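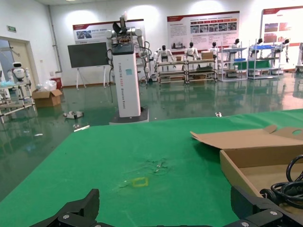 Figure 1. The packing table, with its taped square and one open carton at the right. A loosely coiled black cable lies in the carton.

4. The table and its boxes

Studies of cable storage tend to begin with the cable. We begin with the table, which has been with us longer and complains less. The green covering was chosen by Mallet on the grounds that a black cable would show up well against it, and so it does. It also keeps a record of our habits: beside the little square of yellow tape is a patch worn pale, a monument to 1111 packing trials and to our reluctance to buy a new mat.

The tape marks the spot from which a cable is meant to start. We found in the pilot study that people who had no marked spot put the cable wherever they happened to be looking, then disagreed about where that was. 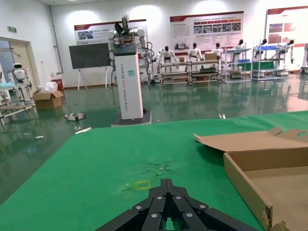 Cartons were plain brown board with a folding lid and a punched hand hole, bought from Pacheco in a single batch. We had planned to replace each one after a fixed number of trials. Aubert argued that real boxes in real cupboards are tired boxes, and the plan was dropped -- to the relief of whoever held the budget. Worn edges and frayed corners were therefore left alone. A carton was retired only when its lid would no longer stay where it was put.

4.1 Coils and heaps

We sorted the finished boxes into two kinds. In a coil, the loops lie in one general direction and the plug can be found without digging. In a heap, the loops cross and pile up, and finding the plug becomes a matter of faith. The Rundora scale used in earlier work has 4 grades between these, but our raters could agree on the two ends and on very little else.

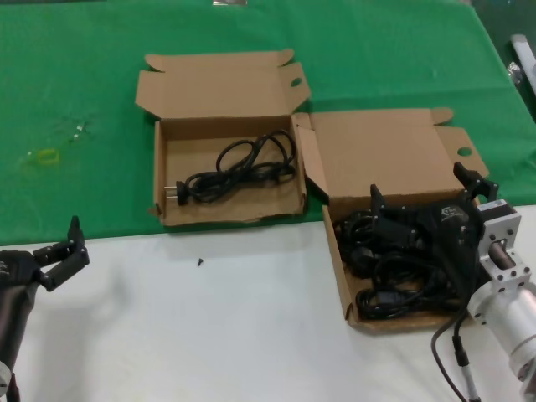
Figure 2. Two open cartons side by side. Left: a coil, with the two-pin plug at one end of the box. Right: a heap.

Length matters less than we expected. A cable of about 3000 mm can make a decent coil if it is laid in with some patience, and a short one thrown in from above will make a heap all the same. Raters were also kinder to cartons seen before lunch, an effect we report here and do not intend to pursue.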